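4. Applying the wall panels

Plemgate peel-and-stick panels, Section 4 of 7. Revised October 2019.

Before you start, wash the wall with mild soap and let it dry. Fresh paint needs 20 days to cure before a panel goes on.

1. Unroll the panels and leave them flat in the room overnight.
2. Draw a plumb line 49 cm from the corner. Do not trust the corner itself – few are straight.
3. Peel back the top of the liner only, line up the edge and press down from the center.
4. Pull the liner away slowly with one hand and smooth with the other.

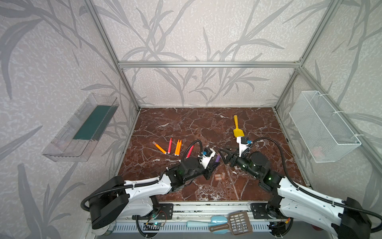

Pattern matching is done at the left edge of each new panel. Hold the panel up with the liner still on and slide it until the print meets, then mark the height in pencil. Large prints such as gray leaves and grass blades on a paler gray ground need more care than small ones, and you should allow extra length for trimming. Erkness and Darkurton prints repeat at different heights, so check the label on the roll.

Note: Overlap panels by 2 mm. The overlap flattens within 72 hours.

CAUTION: Switch off power at the breaker before trimming near outlets.

5. At inside corners, cut the panel so that it turns onto the next wall by a finger's width. Start the next piece over it.
6. Trim top and bottom with a new blade. 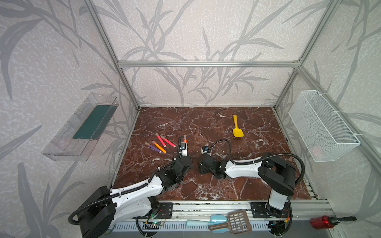 Leaf and grass print on back and side walls.

7. Go over all seams with the roller. If a bubble remains, prick it with a pin and press again.

Do not wash the panels until the seams have set.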